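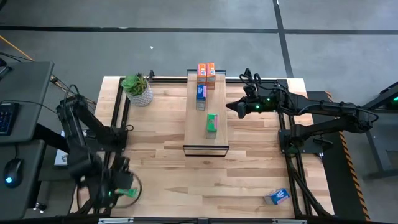 Teresa Szewczyk wrote in asking whether cartons and cereal boxes can share one short shelf, or whether each kind needs its own. They can share. Put the narrow cartons towards the back and keep the front for whatever gets opened at breakfast.

Filed under: Pantry & Shelving > Common Questions

Which way should a cereal box face?
Front out if there's room. If there isn't, turn it side-on. You lose the big lettering but gain width for a second box, and the nutrition panel is then easy to read without picking anything up.

Do I need to label the shelf?
It helps when more than one person puts the shopping away. A small label in the middle of the front rail is enough. Number the shelves, and don't name the foods on them, or you'll be relabelling by January.
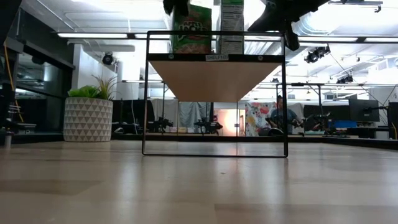

Keep the label on the rail and off the board, where boxes slide over it and lift the corners.

Will tall boxes fit on the Sowa bench shelf?
Yes. The Sowa has nothing over the board, so height only matters if you have cupboards above the bench. Measure that gap before ordering. Customers in Cevham and Paldale can borrow a cardboard template from either shop.

What about boxes that don't fit?
Stand them upright on the bench beside the unit – not on top of the others. Family-size boxes usually end up there.

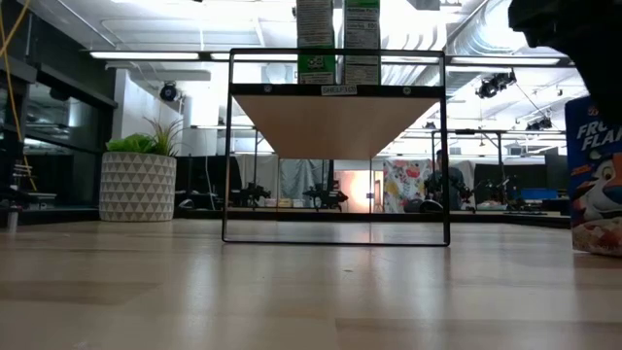
Leave a hand's width between those boxes and the uprights so you can still wipe down the bench.

Can I keep a pot plant next to it?
You can. Use a planter with no drainage holes, or put a saucer under it, and take it to the sink for watering. Cardboard goes soft quickly once the base gets damp.

How do I clean the board?
Damp cloth, then a dry one. Ingegerd Berge at our Stedeo shop answers questions about marks and scratches on Tuesdays.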